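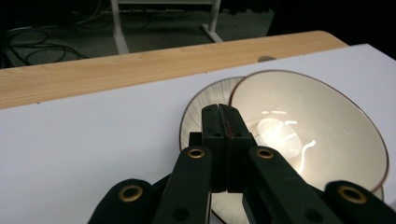

Fluted plate in white and bowl in cream, both with the brown rim line.

Drurunik Plate and Bowl
from the Pevberg table range

We have carried a good many dishes in our little shop over the years, and the Drurunik pair is the one we end up reaching for at home, morning and night. The plate is white, with fine ridges fanning out across it, and the bowl is cream and a good bit bigger than you may expect from a set like this – plenty of room for soup with a heel of bread in it, or a salad for one very hungry person. A thin brown line runs around the rim of each, and that little line does a lot to make the two colors look right together.

The ridges are shallow, so a soft sponge gets into them without any fuss. We do like to go over them with a dish brush after anything sticky (maple syrup, mostly, in our house). Both pieces can go in the dishwasher, and both are fine for warming up leftovers in the microwave. Please don't put them in the oven or under the broiler.

If you are tight on cupboard space, stack the bowls by themselves and keep the plates in their own pile, with a paper napkin between each one if you are the careful sort.

Sold as a set of 2, one plate and one bowl, for $60. A table set for 4 people is $160 for the whole lot, packed in one box with plenty of paper.

Goes nicely with: Ham serving platter, Flamer candle holders.

Orders placed by noon go out the same day, Saturday included. If a piece reaches you chipped, send us a note with your order number and we will mail you another – no need to send the first one back.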